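Heat loss from domestic crockery during short standing periods
Group project report, Evelien De Smet and Teodoro Vallejo
Steltden campus, Building Physics and Energy, second year

1. Background

Hot drinks and soups served in the Dorngate canteen are often left standing before they are consumed. The catering office asked whether the choice of vessel has a measurable effect on serving temperature. Earlier coursework at Steltden treated the vessel as a simple cylinder with a uniform wall. In this project the open surface and the wall were considered separately.

Two vessel shapes were compared: a mug with a narrow opening and a bowl with a wide one. The volume of water was the same in all tests, so the exposed surface was larger in the bowl.

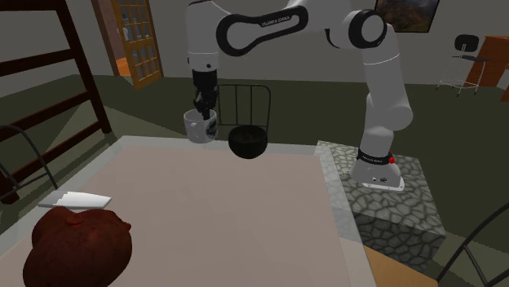
Figure 1. Mug and round bowl.

2. Method

Water was heated in a kettle, poured into the vessel and stirred once. Recording began when the probe first read 63 degrees. An Azimi thermocouple logger was used, with the probe tip held at half the liquid depth by a clamp. Each vessel was tested four times uncovered and four times with a card lid, giving 8 runs per vessel. Room temperature was logged separately on the Murkberg bench unit. Runs in which the laboratory door was opened were discarded and repeated.

All measurements were taken in February, after 4 in the afternoon, when the ventilation was on its reduced setting. Vessels were left on the bench between runs until they had returned to room temperature.

3. Results and discussion

The uncovered bowl cooled fastest in every run. Fitting the lid slowed cooling in both vessels, and the difference between them became much smaller. This is consistent with evaporation from the free surface being the main loss at the start of a run. Once the water had cooled further, the curves for the covered and uncovered mug were close to parallel.

The first reading after pouring was unreliable. The wall takes up heat for about 2 minutes, and during this period the curve does not follow the exponential form assumed in the course notes. These points were left out of the fit. Preheating the vessel would reduce the effect but was not attempted.

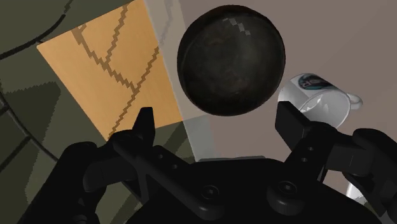 Why was the logger started at a fixed temperature and not at the moment of pouring?
The time taken to pour and stir varied between the two operators, and a fixed starting temperature allowed the curves to be compared directly.

4. Limitations

Only one example of each shape was tested. Wall thickness was measured at the rim and assumed constant. Air speed over the bench was not recorded. The lids were cut by hand, and the fit on the bowl was poorer than on the mug.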